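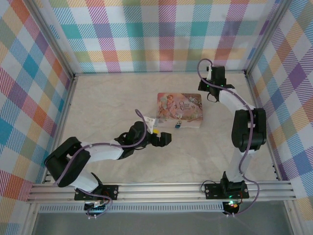 Polling Place Inspection Checklist: Wullico Community Hall
Municipal by-election, Ward 3
Inspecting officer: Karabo Ngcobo
Reviewed by: Gerrit Magagula, Deputy Returning Officer

1. Exterior and access
1.1 Accessible parking stalls marked and clear: Yes.
1.2 Ramp gradient and handrails compliant: Yes. Left handrail loose at the lower bracket. Hall management notified in February; repair to be confirmed before opening.
1.3 Directional signage visible from Pillay Street: No. Existing sign obscured by a hedge. A second A-frame sign is to be placed at the driveway.
1.4 Campaign material within the prohibited distance: None observed.

2. Voting area
2.1 Voting screens positioned to protect secrecy of the ballot: Yes, subject to comment. The screen nearest the kitchen hatch is to be turned to face the wall.
2.2 Accessible voting screen and seated writing surface supplied: Yes.
2.3 Floor free of trip hazards: Partial. Extension cord crosses the path to the ballot box. Cord cover required.
2.4 Space for queuing indoors: 20 electors. Overflow to the covered porch.
2.5 Area for candidates' scrutineers designated: Yes.

3. Security of materials
3.1 Ballot box seals on hand and numbers recorded: Yes.
3.2 Lockable storage: Yes. Keys held by Mr. Magagula and Zodwa Buthelezi only.

4. Emergency provisions
4.1 Exits unlocked and illuminated: Yes. Rear exit light replaced.
4.2 Fire extinguishers within service date: Yes.
4.3 First aid kit complete: No. Triangular bandages missing.

Determination: Suitable for use, conditional on items 1.2, 1.3, 2.1, 2.3 and 4.3. Staff are to attend by 8 a.m. for set-up. Outstanding items are to be reported to Ms. Buthelezi at the Omeck returning office.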